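Lista de revisión del rincón de juego y manipulación
Ludoteca Flandivell, sala 2
Revisión de febrero
Rellenada por Gijs Vandenberghe, repasada por Bram Vandenberghe

Antes de empezar, un saludo a quien coja esta hoja después de mí. Ya sé que los comentarios me salen largos, y que en la columna de observaciones caben tres palabras y yo escribo treinta, pero prefiero dejarlo contado todo a que el próximo tenga que adivinar qué quise decir con un «revisar». Si algo no se entiende, me encontraréis casi siempre en el mostrador de préstamo, y con mucho gusto os lo explico con un café delante.

Las marcas son las de siempre: B (bien), A (atención, arreglar antes de la próxima revisión) y R (retirar hoy mismo).

Entrada y suelo

Puerta y pestillo: B
Cierra suave y el protector de los dedos sigue en su sitio. Le pasé un poco de cera a la guía, que chirriaba.

Suelo despejado de cables: B

Alfombra de lectura, bordes: A
La esquina que da a la ventana se levanta otra vez. Le puse cinta por debajo, como la vez pasada, y como la vez pasada calculo que aguantará un par de semanas. Habría que pensar en cambiar la alfombra entera — el modelo Groltosness que tenemos en la sala 1 pesa más y no se mueve.

Enchufes con tapa: B
Todos. Pedí una bolsa de repuesto a Van Beek, por si acaso, y está en el cajón de la etiqueta amarilla.

Estanterías

Anclaje a la pared: B
Tiré con ganas de las dos y no se mueve nada.

Altura de las cajas pesadas: A
Alguien volvió a subir la caja de los raíles a la balda alta. La bajé. Os pido por favor, con todo el cariño, que se quede abajo, aunque arriba quede más bonita.

Inventario de piezas pequeñas: B
El cuaderno dice 203 piezas sueltas entre todas las cajas, y ese número me sale también a mí después de una tarde muy entretenida en el suelo. Bram se ofreció a contarlas por segunda vez y le dije que no hacía falta, que me fiaba de mi espalda dolorida.

Mesa y piezas de formas

A esta parte le dedico siempre más rato, porque es la que más manos ve a lo largo del día y porque, lo confieso, es mi favorita. Un tablero de madera con las piezas de colores encima no necesita instrucciones, y da gusto ver lo que cada uno hace con ellas.

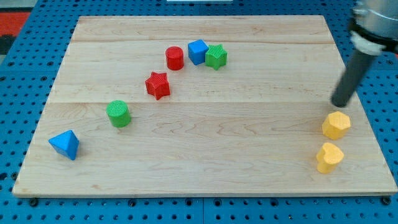

2.1 Tablero y bloques

Superficie del tablero: B
Es arce claro, con unas vetas onduladas preciosas. Pasé la palma despacio por todas las juntas entre tablas, en los dos sentidos, y no se me enganchó la piel en ningún punto. Si un día notáis el menor escalón, lija fina y paciencia, siempre siguiendo la veta.

Canto delantero: B
Es donde se apoyan los antebrazos, así que merece su propia línea. Sin astillas al tacto.

Apoyo sobre la mesa azul: B
Empujé desde las cuatro esquinas y no baila. Conviene levantarlo una vez al mes para limpiar debajo, y pasar un cepillo seco por los agujeros de la mesa, que guardan migas con una constancia admirable.

Tornillos del borde de la mesa: B
Son los de cabeza negra. Los repasé con la llave y ninguno cedió. Apretad lo justo, sin colgaros de la llave.

Bloques de plástico, aristas: B
Rojos, verdes, azules y amarillos, todos por el mismo examen: dedo por cada arista y vuelta completa. En las estrellas me entretengo más, por las puntas. Una punta que se astilla pincha de verdad, y además se ve mal a simple vista.

Bloques de plástico, limpieza: A
La estrella verde y la roja tienen estrías finas en la cara de arriba, y el cilindro rojo las tiene en el costado. Un trapo pasado deprisa no llega al fondo. Cepillo blando, agua templada con jabón neutro y a secar sobre un paño. Lo dejo en atención hasta que tengamos un cepillo dedicado solo a esto.

Prueba de tamaño: B
Ninguna pieza entra en el cilindro de pruebas. Por favor, devolvedlo a su gancho después de usarlo.

Armario de limpieza

Cerradura: B

Productos en su envase original: R
Había una botella sin etiqueta con un líquido transparente. Probablemente agua, pero no me puse a averiguarlo y la retiré.

Guantes: B
Queda una caja de 100 sin abrir y otra empezada.

Pendiente para la próxima

Alfombra: pedir precio a Vononthorpe.
Cepillo blando para las estrías: lo compra Bram.
Cartel de la balda baja: lo hago yo, con letra grande.

Comentario de Bram: conforme con todo. En lo de la alfombra yo no esperaría, que ayer casi me voy al suelo con la caja de los raíles en brazos. Y sí, Gijs, la había subido yo. Perdón.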